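Print | E-mail
Share (2) Comments (137)

Pre-purchase inspection checklist: one arm, one gripper, one table

Fill this in before the money goes out. Our last one was written in 2018, after the money went out, and it reads like a diary.

1. Reach. OK. The Tornum arm gets to everything on the plan, including one shelf we don't own yet.

2. Base and mounting. OPEN. Quote covers the arm. Bolts are an "accessory package."

3. Gripper. OK WITH COMMENT. Skevis wants 600 extra for spare fingertips. Pay it. We have met our fingertips.

4. Sharp items. FAIL. Knives go in the test plan only after the stop button has its own line in the budget – at present it shares one with coffee.

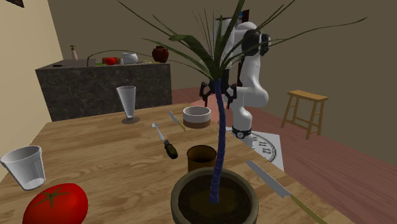

5. Breakables. OPEN. Whoever wrote "glassware, assorted" in the replacement column should put a number next to it. Assorted is what we'll have afterward.

6. Simulation license. OK. Clullari renews yearly and never forgets to tell us. Run every new task there first; a dropped cup costs nothing and needs no broom.

7. Training. FAIL. Hafþórsson offers two seats. The form lists five operators, three of them hopeful.

8. Delivery. OPEN. Measure the door. Then measure the crate, which is the one that won't change its mind.

Result: do not order yet. Recheck items 2, 4, 5, 7 and 8 in December, when the budget reopens for a short visit.

Print | E-mail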